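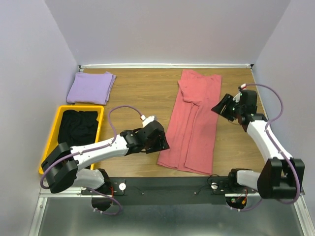

Figure 5. Folding station with pants laid out between the grippers. Yellow bin at left, folded cloth in the far left corner.

5. Running the folding demonstration on an open day

This section covers the two-arm folding station when visitors are present. For first-time assembly and arm calibration, see section 4. Everyday startup is the same as on a normal workday, except where noted.

5.1 Before the doors open

1. Switch on the station at least 15 minutes before the first group. At Fatthorpe the doors open at 11 on Saturday.

2. Check that both purple cables form a free loop above the arms. If a loop has slipped under an arm, stop and reroute it before enabling the motors.

3. Wipe the tabletop with a dry cloth. Do not use spray cleaner near the motor units.

4. Put the garments to be folded in the yellow bin and set the bin against the left wall. Finished pieces go behind it, in the far left corner.

5. Load the Kaimal profile in the Plisix control program and run one full cycle with no visitors at the table.

Note: Dark, shiny fabric is harder for the program to outline. Start each group with a light or strongly colored piece and leave the dark ones for later.

5.2 Showing a fold

1. Ask the group to stand behind the floor tape. The operator stands at the front, next to the stop button.

2. Lay the pants lengthwise near the center of the table, waistband toward the back wall, one leg on top of the other or side by side. Small wrinkles at the waistband can stay.

3. Take your hands out of the work area and say "clear" out loud.

4. Press Start. The arms move to the ready position, one gripper on each side of the garment.

5. Let the visitors look at the ready position before you press Continue. This is the best time for questions.

6. Press Continue and let the fold run to the end. A cycle is limited to 315 seconds, after which the arms park by themselves.

7. If a gripper misses the fabric twice, press Pause, straighten the garment by hand and go back to step 3.

CAUTION: Never reach between the arms while they are enabled, even when they are standing still. Press Pause and wait for the "Motors off" message.

CAUTION: Do not let visitors lean on the mounting bar or touch the white knobs. A loose knob shifts the arm base, and the station will need to be calibrated again.

5.3 Visitors' own clothing

Visitors may offer a scarf or sweater. Accept only soft items with no pins, zippers or jewelry. Empty all pockets first. Hats and shoes are not supported.

5.4 Closing down

1. Park both arms and turn off the motors.

2. Empty the bin and clear the table.

3. Write down the number of cycles and any stops in the Tratitz log. Report damaged cables to Ziad Darwish the same day.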